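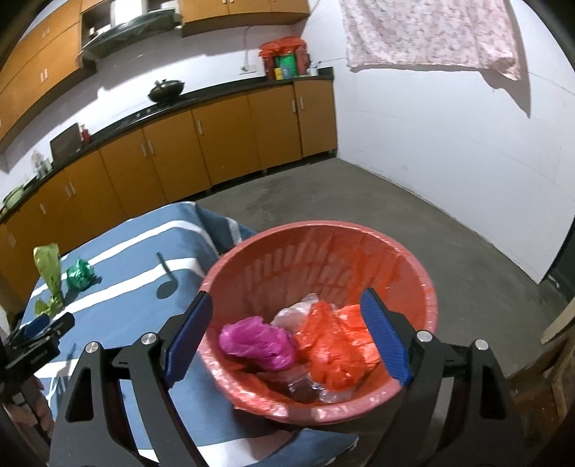 비닐봉지 줍기 시연 녹화하는 법 (Gretside 동아리용)

급하게 씀. 새로 온 사람들이 자꾸 같은 걸 물어봐서 한 군데 모아 둠. 순서대로 따라 하면 됨. 대회 규정 얘기는 안 함, 그건 Imus 대회 공지 읽을 것. 학습 돌리는 법도 다음 글에서. 여기는 손으로 그리퍼 들고 집어서 바구니에 넣고, 그걸 쓸 만한 데이터로 남기는 데까지만.

2025년 5월 기준. 그 뒤에 펌웨어 바뀌면 버튼 순서가 다를 수 있음.

준비물

손잡이 그리퍼 두 개. 왼손용 오른손용 스티커 확인. 배터리 완충된 것.
메모리카드, 비어 있는 걸로. 반쯤 찬 거 쓰다가 중간에 끊긴 적 많음.
바구니 하나. 입구 넓은 거. 밑에 구멍 있어도 상관없음.
비닐봉지 여러 색. 빨강, 분홍, 흰색, 투명 섞어서. 투명은 꼭 넣기. 제일 어렵고 점수도 제일 많이 갈림.
마른 천, 패드 닦는 용.
보정판. 접힌 거 쓰지 말 것.
노트북에 Pimasgate 깔려 있어야 함 (우리 동기화 스크립트 이름임. 위키에 설치법 있음).

1. 장소 잡기

동아리방 말고 진짜 집 같은 데서 하는 게 좋음. 부엌, 거실 다 됨. 우리 방 흰 책상 위에서만 찍었을 때는 모델이 흰 책상만 외워 버림. 무늬 있는 식탁보 깔린 데로 갔더니 봉지를 못 찾고 식탁보 줄무늬를 집으려고 했음. 그래서 작년 9월부터는 장소를 계속 바꿈.

조명은 건드리지 말기. 그림자 져도 그대로. 다만 한 세션 안에서는 껐다 켰다 하지 말 것.

가스불 꺼져 있는지 꼭 확인. 비닐임.

바닥에 물기 있으면 닦고 시작. 케이블 있으면 벽 쪽으로 밀기. 집주인한테 미리 말하기, 찍히면 안 되는 거(우편물, 가족사진, 약봉투) 치워 달라고. 이거 빼먹어서 세션 하나 통째로 지운 적 있음. Driss Abdel Rahman이 오후 내내 찍은 거였는데 냉장고에 붙은 고지서가 다 나왔음. 주소까지. 다시 찍었음.

2. 그리퍼 점검

손가락 패드부터. 골 사이에 먼지나 실밥 끼면 비닐이 미끄러짐. 마른 천으로 결 방향으로 닦기. 물티슈 금지, 패드 들뜸.

집게를 천천히 끝까지 벌렸다가 끝까지 오므리기. 두 손가락이 같이 움직여야 함. 한쪽이 늦으면 관절 핀이 헐거운 거. 육각렌치로 살짝만 조임. 세게 조이면 방아쇠가 뻑뻑해져서 손목 나감.

끝까지 오므렸을 때 패드끼리 딱 맞는지도 보기. 얇은 비닐은 틈이 조금만 있어도 빠짐. 종이 한 장 끼워서 당겨 보면 바로 앎. 종이가 쑥 빠지면 패드 다시 붙이기.

렌즈 닦기. 다들 잊음. 지문 하나 있으면 전부 뿌옇게 나옴.

3. 보정

보정판을 벽이나 바닥에 평평하게. 녹화 켜고 그리퍼를 천천히 위아래, 좌우, 그 다음 비틀기. 빨리 하면 흔들려서 못 씀. 숫자를 속으로 세면서 하면 속도가 맞음.

양손 다 해야 됨. 오른손만 하고 왼손 까먹는 사람이 매번 있음. 왼손 보정 없으면 양손 작업은 전부 버려야 함.

보정 끝나면 두 그리퍼를 마주 보게 들고 동시에 한 번 딱 오므리기. 이게 동기화 신호. Pimasgate가 이 동작을 찾아서 시간 맞춤. 신호가 애매하면 에러 뜸:

sync: no clap found

이거 뜨면 당황하지 말고 파일 앞부분을 직접 열어서 오므리는 순간 찾아서 --offset 으로 넣기. 그래도 안 되면 Levente Bodnár한테 물어볼 것.

4. 봉지 놓기

봉지를 예쁘게 펴 놓지 말기. 대충 구겨서 던져 두는 게 맞음. 식탁 위, 바닥, 의자 밑 다 좋음. 어떤 건 꽉 뭉치고 어떤 건 묶고 어떤 건 납작하게.

봉지 아닌 것도 같이 두기. 채소, 컵, 작은 그릇 같은 거. 로봇이 봉지만 골라야 하니까 헷갈릴 게 있어야 함. 특히 초록 봉지 옆에 초록 채소. 이 조합에서 작년 모델이 완전히 무너졌고 Máté Juhász가 그 뒤로 매 세션마다 상추 들고 다님. 좋은 습관임, 따라 할 것.

배치는 매 에피소드마다 바꾸기. 바구니 위치도. 바구니를 항상 오른쪽에만 두면 모델이 오른쪽으로만 감. 빈 바구니로만 시작하지 말고 이미 봉지가 들어 있는 상태에서도 시작하기.

5. 녹화 시작

버튼 길게. 불 들어오면 녹화 중. 짧게 누르면 대기 모드라 아무것도 안 찍힘. 불 꼭 눈으로 볼것.

시작 자세는 양손 가슴 높이, 집게 벌린 채로. 잠깐 멈췄다가 움직이기. 그래야 나중에 자르기 편함.

6. 집기

위에서 찍어 누르지 말고 옆에서 비스듬히 들어가기. 봉지 윗부분 주름 잡힌 데를 물면 제일 잘 잡힘. 납작한 봉지는 한쪽 손으로 가장자리를 살짝 밀어서 주름을 만든 다음 다른 손으로 집기. 손가락 쓰지 말고 그리퍼로만. 맨손이 봉지에 닿으면 그 에피소드는 버림.

속도는 평소 청소할 때보다 느리게. 답답할 정도로. 빨리 하면 사람은 편한데 로봇 팔이 못 따라감. Dlamini 팔(연습용으로 쓰는 그 팔)이 특히 손목이 느려서, 손목 확 꺾는 동작은 재생하면 그냥 멈춰 버림.

놓쳤을 때. 멈추지 말고 다시 집기. 놓쳤다가 다시 집는 것도 쓸모 있음. 근데 세 번 네 번 계속 놓치면 그건 끊고 다시.

바구니에 넣을 때는 입구 위로 충분히 들어간 다음에 벌리기. 테두리에 걸치면 흘러내림. 비닐이 패드에 달라붙는 경우 많음, 정전기. 그러면 집게를 벌린 채로 살짝 흔들기. 다른 그리퍼로 떼도 됨. 바구니 벽에 문지르는 건 하지 말 것, 로봇으로 재생하면 바구니를 넘어뜨림.

바구니가 작으면 봉지가 위로 부풀어서 넘침. 집게 오므린 채로 한 번 눌러 주는 동작 넣어도 됨. 넣을 거면 그 세션 내내 같은 식으로.

7. 끝내기

마지막 봉지 넣고 시작 자세로 돌아와서 잠깐 멈춤, 버튼 길게. 불 꺼지는 거 확인. 불 안 꺼졌는데 내려놓으면 천장만 몇 분씩 찍힘. 카드 꽉 참.

에피소드마다 메모 한 줄. 장소, 봉지 색, 이상한 점. 나중에 적겠다고 하면 안 적게 됨. 형식은 이렇게:

부엌A / 빨강 흰 투명 / 두번째 집기에서 놓침
거실B / 분홍만 / 이상 없음

8. 옮기고 거르기

카드 두 장 다 꽂고

pimasgate import --both

끝나면 목록이 나옴. 길이가 너무 짧은 거, 왼손 오른손 짝이 안 맞는 거는 빨간 글씨로 표시됨. 빨간 거 자동으로 지우지 말고 한 번 열어 보기. 멀쩡한데 이름만 꼬인 경우가 있음.

그 다음 눈으로 훑기. 버리는 기준:

맨손이 봉지를 만짐
얼굴이 나옴
렌즈가 가려짐
중간에 추적이 튐 (손 궤적이 갑자기 순간이동함)
봉지 말고 다른 걸 바구니에 넣음

지난번 묶음은 292개 녹화해서 22개 버렸음. 대부분 추적 튄 거. 흰 벽만 보고 있으면 튐. 벽 가까이에서 작업할 때는 몸을 살짝 틀어서 식탁이나 찬장 같은 게 같이 보이게 하면 훨씬 나음. 바구니 안을 들여다볼 때도 마찬가지, 너무 깊이 넣으면 사방이 한 가지 색이라 위치를 잃음.

9. 재생 확인

학습 넣기 전에 몇 개 골라서 팔로 그대로 재생해 보기. 봉지 없이 허공에서 먼저. 팔 주변 비우고 비상정지 버튼에 손 올린 사람 한 명 꼭. 혼자 하지 말 것, 이건 규칙임.

관절 한계 경고 뜨면 그 에피소드 번호 적어서 Barnabás Juhász한테 보내기. 대개는 시작 높이가 너무 낮았던 거.

자주 나오는 질문

양손 꼭 써야 하나요?
아니요. 봉지 작으면 한 손으로도 됨. 그래도 안 쓰는 손 그리퍼도 녹화는 켜 둘 것. 짝 안 맞으면 import에서 걸림.

투명 비닐이 안 잡혀요
패드 다시 닦기. 그래도 안 되면 조명 각도 바꾸지 말고 서 있는 위치를 바꿔 보세요. 반짝이는 게 보이는 쪽에서 들어가면 가장자리가 보임.

둘이 같이 찍어도 되나요?
한 사람이 그리퍼 두 개 들고, 다른 사람은 배치랑 메모. 녹화 중에는 배치하는 사람 뒤로 빠지기. 그리퍼를 한 개씩 나눠 드는 건 안 됨, 해 봤는데 팔 간격이 사람마다 달라서 엉망.

배터리 얼마나 가요?
한 세션은 감. 두 세션은 안 감. 충전기 챙기기.

봉지 재사용?
됨. 찢어지면 교체. 찢어진 조각도 몇 개 남겨 두면 연습용으로 좋음.

파일은 공유 드라이브 Gretside 폴더, 장소 이름으로 하위 폴더 만들어서. 한글 이름 가능한데 띄어쓰기는 넣지 마세요, 스크립트 죽음. 카드는 업로드 끝난거 확인하고 비우기.

틀린 거 있으면 Kristóf Győri한테 메시지. 다음 글은 학습 설정인데 대회 끝나고 올릴 듯.

이 사이트는 로그인 유지와 방문 통계를 위해 쿠키를 사용합니다. 계속 이용하시면 쿠키 사용에 동의하는 것으로 간주됩니다. 동의 | 설정 변경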